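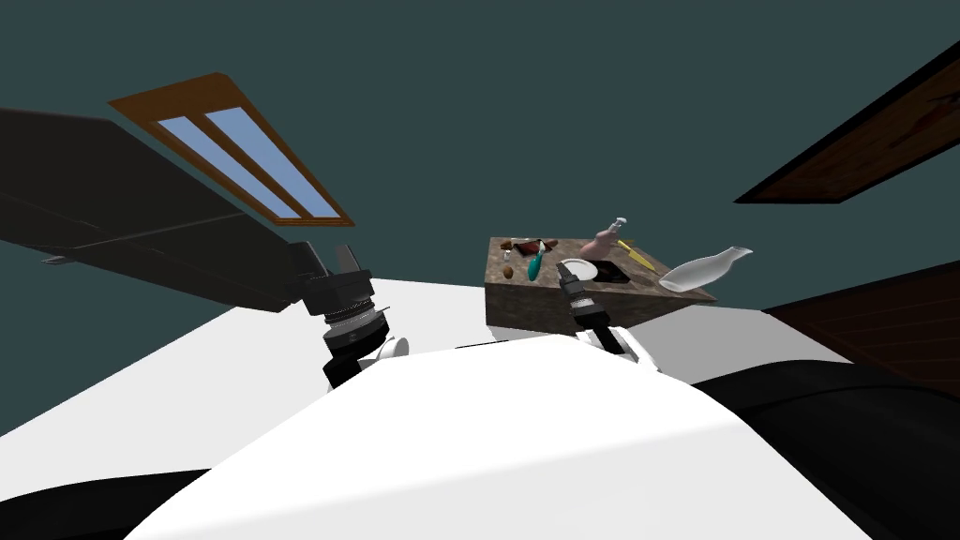

Why does a rule about counter edges need to be written down at all, when any sensible operator would stop the arm anyway? Drallidell put the question to us after reading the February draft, and asked for an answer in our next report. We agree that a trained operator would usually stop. The rules also have to cover runs where the operator is watching a second screen, and runs where the controller is acting on its own.

Work in this period

Meduleck was funded to write a working code for two-armed robots in home kitchens and to try it in simulation before any hardware is used. The code now has 30 rules. In the last report we had a longer list, but several entries said the same thing in different words and have been merged.

We completed 159 simulated runs against the current draft. Each run began with the counter already set out and both arms powered. The operator, or the controller, then had to carry out one task and leave the counter in a state that the checker would accept. Runs were logged in Prustach, and the log is kept whether or not the run was finished.

Rules that changed

Edge rule. An item that overhangs the counter is dealt with before any other item is moved. The earlier wording applied only to items that were upright, and it missed bottles lying on their sides. It now covers both.

Burner rule. A cooking surface is treated as hot unless the system has a reading that says otherwise. Grippers keep clear of it on approach and on return. Reviewers found the old clearance wording hard to follow, so it has been rewritten as a single sentence.

Idle arm rule. When one arm is working, the other is held still and away from overhead cabinets. We had allowed small balancing movements. These are now allowed only if the operator has turned them on for that run.
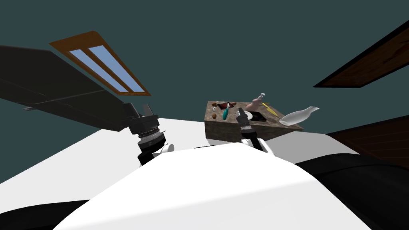 The idle arm rule gave us the most trouble in testing. The checker counted an arm as idle when it had no task, but an arm waiting to take its turn also has no task for a short time. Two of the reviewers read the rule one way and the rest read it the other way. We have added a "waiting" state to the draft, with its own speed limit – lower than the working limit – and the checker has been updated to match.

Tools and records

Mallet, our rule checker, now reports the rule number with each stop. Before, it reported only that a stop had happened, and someone had to go back through the log to find the cause. Reports can be exported as plain text.

Problems and delays

Rules on knives and other sharp items are behind schedule. The draft says which way a blade should face during a handover but says nothing clear about picking one up from among other items. We will not start hardware trials until this is settled. The delay has no effect on the budget.

Next period

Finish the sharp items section, rerun the idle arm tests with the new state, and send the revised code to Drallidell for comment.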